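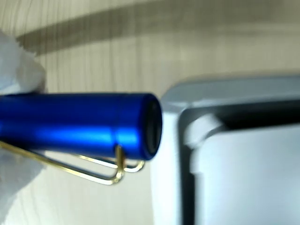

Sorting the small metal parts, part 2

In the last post I emptied the hallway drawer onto a bedsheet and divided everything into metal, plastic and paper. The metal pile was the largest and the slowest, so it gets its own entry.

The blue tube is a fair sample of what is in there. It is cylindrical, smooth, rounded at one end and dark at the mouth, with a thin gold-colored wire clip hanging under it. I do not know what it belonged to. Idalina Quintela thinks it came off a pen, and Issa thinks it is half of a flashlight. I have filed it under "tubes, unidentified" and will leave it there until one of them produces the other half.

Categories

My first attempt used function: writing, lighting, fastening, keys. This failed quickly, as too many parts have no obvious function once they are separated from the rest of the object. The second attempt used shape, and it has held up so far:

Tubes and caps
Flat pieces with holes
Wire forms, meaning clips, bails, hooks and springs
Threaded parts
Everything else

A part that is two shapes at once goes with the larger one. The blue tube therefore counts as a tube, clip included. I considered removing the clips and storing them separately, but thin wire bends easily and I did not want to be left with a tray of clips that no longer fit anything.

Containers

I have two kinds on hand. The Sturkach boxes have tight lids and square corners, and small parts collect in the corners where a fingertip will not reach. The Harb trays are open, with rounded corners, and a part can be slid up the side and out with one finger. For anything handled more than once a month I now use the trays. The boxes hold the threaded parts, which I rarely need.

I bought 14 trays, which was too many. Nine are in use. Three went to Florencio Escobar for fishing tackle and the remaining two are under the sink.

Depth matters more than I expected. In a deep tray the heavy parts go to the bottom and the wire forms tangle on top. One layer of parts is the limit for wire. Tubes can go two layers deep if they all lie in the same direction.

Labels

Masking tape and a soft pencil. I tried printed labels in July and the adhesive let go within a week on the trays I had wiped with oil soap. Pencil on tape can be corrected, and the categories are still moving.

Marks on painted and colored metal

Colored finishes pick up gray marks when stored against bare steel. Most of these come off with a damp cloth and a little dish soap. Scratches do not. I line the tube tray with a piece of old T-shirt cut to size — felt also works but sheds — and keep the steel parts in a separate tray.

Still to do

The flat pieces with holes need to be split again, probably by thickness. The spring tray is a mess. Halldóra has offered me a cabinet with shallow drawers, and I need to measure the space beside the boiler before I say yes.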